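My council wants to remove the rule that new flats must have internal doors on the kitchen and living room. The proposal went up for comment in March and I've read all 44 pages of it. I think it's a mistake, and I'd like to argue for the ordinary door.

The case for open plan is mostly a case about money. A hinged door needs clear floor to swing over, and in a flat of 48 square metres that floor is worth something to the builder. Sellmont, which has put up most of the new blocks near the harbour, says in its submission that leaving out internal doors saves $600 a unit. I have no reason to doubt the figure. I only note that the unit I looked at in their Okon building wasn't $600 cheaper than anything else on the street.

What the buyer gives up is harder to price. I grew up in a weatherboard house where every room could be shut. My father worked nights and slept until two in the afternoon, and four kids managed to live around him. Nobody would call it a well-designed house, but it had colour on the walls and a door on every room, and you could have an argument in the kitchen without including the whole family.
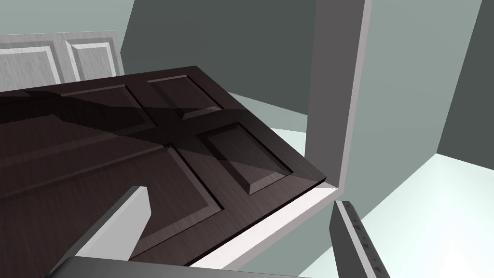 *A panelled door in dark wood, rendered.*

Heating is the other matter. When we rented in Gallegos Street, the lounge, kitchen and hall were one space, and the heater never caught up with it. We moved to an older place with doors and our winter bill dropped by nearly 67 dollars a month. The flats were different sizes and I won't pretend that's a study. Still, anyone who has closed a door on a cold hallway knows the effect.

Jannik Schmieder, who wrote the council's design notes, argues that people can always add a door later. Some can. Tenants can't, and owners often find the opening is too wide or has no lintel to speak of. A sliding panel like the Stuvero ones gets around part of this, but every one I've lived with let the sound straight through.

I'm not asking for small dark rooms. Plenty of people like an open kitchen and they're welcome to leave the door open, as we do most evenings. The rule as it stands lets them do that. It also looks after the shift worker, the student with exams and the household where two people are on the phone for a living – and after the last year and a half there are a lot more of those.

Submissions can be lodged at the library desk or through the council website. Mine went in on 10 August 2021, and it asks for the existing clause to be kept word for word.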